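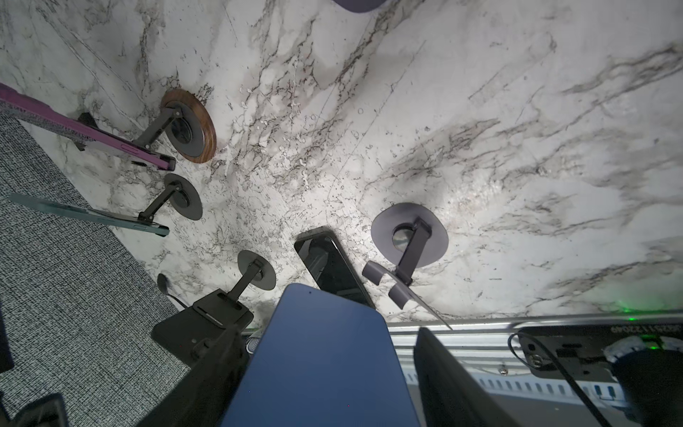
Session 4: Crossovers, or who gets which frequencies

Welcome back! Last time we finished with box tuning, and several of you asked why we can't just wire a woofer and a tweeter to the same two terminals and be done. Great question, and it gets the whole of today.

What a crossover does

A tweeter has a light diaphragm and a very short travel. Send it bass and it will distort long before the woofer is even working hard, and it may burn out. The woofer has the opposite trouble – it will play treble, after a fashion, but it beams it straight ahead and the cone starts to flex in ways nobody asked for. A crossover splits the signal so each driver stays where it's happy.

The simplest version is one part per driver. A coil in series with the woofer lets the lows through. A capacitor in series with the tweeter lets the highs through. That's a first-order crossover, and it falls off at 6 dB per octave (gentle!). Add a second part across each driver and you get 12 dB per octave.

Working out the values

For a first-order network into a resistive load R at crossover frequency f:

C = 1 / (2 x pi x f x R)
L = R / (2 x pi x f)

Try it with R = 8 ohms and f = 400 Hz. You should get C = 49.7 microfarads and L = 3.18 millihenries. Those are big, expensive parts, and now you know why passive crossovers that low are fairly rare in small two-way boxes. Double the frequency and both values halve. Lovely, isn't it?

The catch

Real drivers aren't resistors. Their impedance peaks at resonance and climbs again in the treble as the voice coil's inductance takes over. Put a textbook capacitor on a real tweeter and the slope you measure can look nothing like the slope you drew. Always work from the measured impedance curve. Anca Gavrilă will have the Clarkari test box set up in room 216, so please bring your own driver if you have one.

Listen for this

Swap the tweeter leads and play pink noise. With a second-order network there's often a dip at crossover one way and a smooth blend the other way. Sit at tweeter height, then stand up slowly – the balance shifts as your distance to each driver changes.

For next time

Read the chapter on phase and do problems 3 to 7. Darius Rusu has the spare coils; sign them out with him before the lab. Problem sets are due 8/21/26.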